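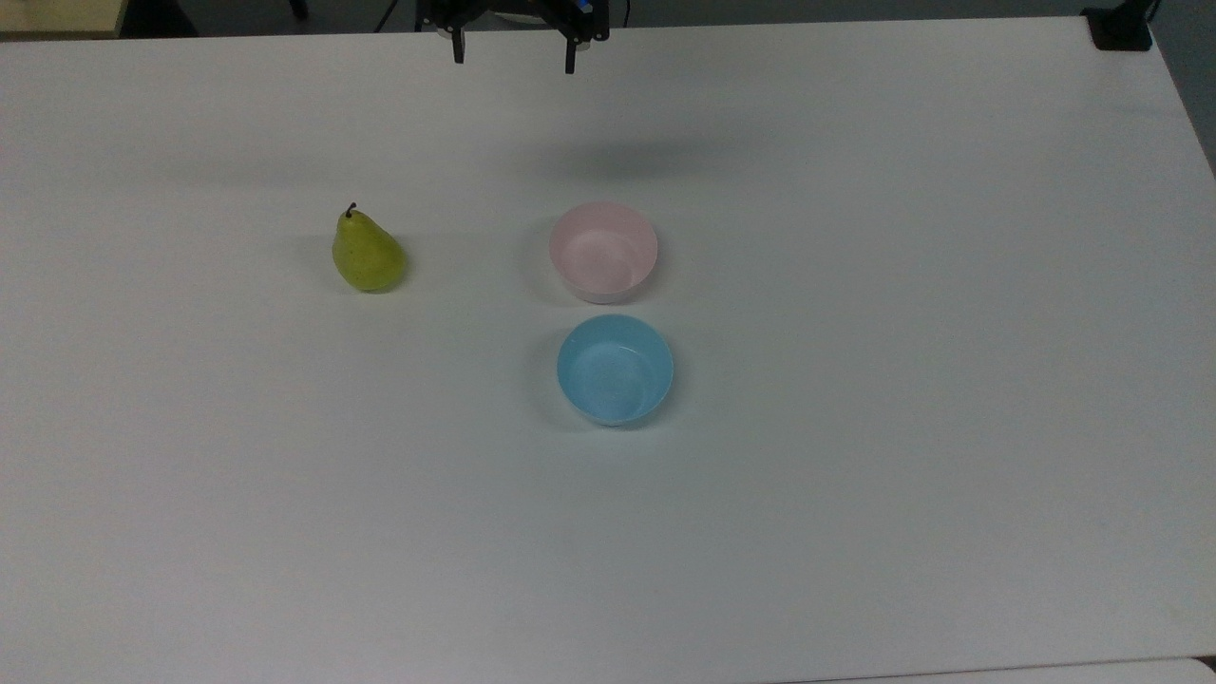

Teaching the arm its first pick and place

If you've followed the earlier pages you now have an arm that moves when you ask it to and a gripper that opens and closes, and I know how tempting it is to go straight for something fancy. Please start with fruit! Unnur Riis and I spent a whole Friday evening trying to get ours to fold a dishcloth, and I'd love to spare you that.

What you need is a plain, pale table with nothing on it you don't want knocked over, one pear, and two shallow plastic bowls in different colors. Ours are pink and light blue. Pick a firm pear, a little underripe, and stand it well off to one side of the bowls so the fingers have room to come down around it.

Step 1. Park the gripper high over the far part of the table, fingers open and pointing down. Save this pose as "home" in Dista (or whatever control program you're using). Every run begins and ends there.

Step 2. Set the closing force low. I use 16 percent for a pear and go up 2 at a time if it slips. If you find dents in the skin, you've gone too far - back off and get a fresh pear.

Step 3. Guide the arm by hand to a spot 80 mm above the stem and save that, then lower it until the fingertips are level with the widest part of the fruit and save that too. Take your time here, it's rather pleasant work with a cup of coffee nearby.

Step 4. Close, lift straight up, and only then travel sideways. We skipped the lift once and bowled the pear clean off the table.

Step 5. Save a drop point over the pink bowl and another over the blue one. If your bowls sit nearly touching, one behind the other like ours, aim for the middle of each and check that the open fingers clear the neighboring rim.

Run it at the slowest speed with your hand on the stop button, pink bowl first. Once that goes well, put the pear back and try the blue one. Sorting by color comes on the next page, and for that you'll want a lemon as well.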